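Members' newsletter, May

Teaching by hand: how the Rarkancombe sessions are going

The demonstration sessions at Rarkancombe have now settled into a pattern, and a few members have asked what they would be doing if they put their names down. Genalyn Barredo, who runs the sessions, has helped with this piece and checked the practical parts.

The work is to show a robot how a household job is done. The person giving the demonstration holds a gripper in the hand and does the job with it: folding a cloth, putting a lid on a tub, moving things from a shelf to a table. The gripper records what its camera sees, how far the fingers are open and how the hand moves through the room. Those recordings go to the Grillance project, where they are used to train an arm that has never been in the building.

No programming is needed and you do not have to know anything about robots. What you do need is some patience. A normal session lasts 90 minutes with a break in the middle, and most of it is the same job done over and over. The cloth is shaken out and put down in a different place each time, so that the arm does not learn to fold it only when it lies in one spot.

New people usually go wrong in the same way. They hurry. The fingers close before they are properly round the object, or the hand swings away quickly at the end and the last part of the recording is a blur. Genalyn asks everyone to work at the speed they would use if they were carrying a full cup of tea. It feels slow for the first few tries and then you stop noticing it.

The other common fault is helping with the free hand. If you steady a tub with your left hand while the gripper is on the lid, the recording shows a job that a single arm can't repeat. For tasks that need two hands we use a gripper in each, and these are booked as separate sessions.

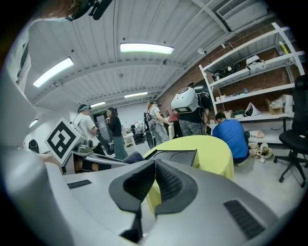 Mistakes are allowed, and some are worth keeping. If you drop something and pick it up again in an ordinary way, carry on to the end and tell whoever is keeping the log. Ashton McPhee does this most weeks and marks the recovery so that it can be found later. If you drop something and it rolls under the furniture, stop, say "scrap", and start again. Please don't try to rescue a bad recording by doing the second half extra neatly.

The target for the current task is 500 good recordings from the group as a whole. Ashton will put the running total on the noticeboard. There is no target for each person and we would prefer it if people didn't race.

We have also begun trying remote control. The demonstrator wears a headset and moves an arm in the next room, using the software from Dimaculangan. It is harder than the hand-held work. You lose the feel of the object completely, and there is a short delay that takes some getting used to. Against that, what gets recorded is the arm's own movement, with nothing to be translated from a human wrist. Genalyn would like people to have done at least 3 hand-held sessions before they try it.

Anyone who gets travel sick should say so before putting a headset on. You can take it off at any point without asking. Rest the arm first by letting go of both triggers, then lift the headset from the back.

A few things to bring or remember. Wear sleeves that stay up, as loose cuffs get in front of the camera. Take off rings and watches if they knock against the handle. Shoes should be flat and closed. Long hair needs to be tied back for the hand-held jobs, and there are spare bands in the tin by the sign-in sheet. Phones go on silent.

Bookings are made through Flilis in the usual way. Choose "hand-held" or "remote" and leave the task box blank, as Genalyn fills that in on the day depending on what is still short. If you can't come, cancel the slot yourself so that it opens up for someone else. Afternoon sessions start at 2 and the door is locked once the equipment has been set up, so please be there a little before.

The next task will be packing a shopping bag. Clean, empty cartons and tins without sharp edges would be useful, and can be left with Ashton.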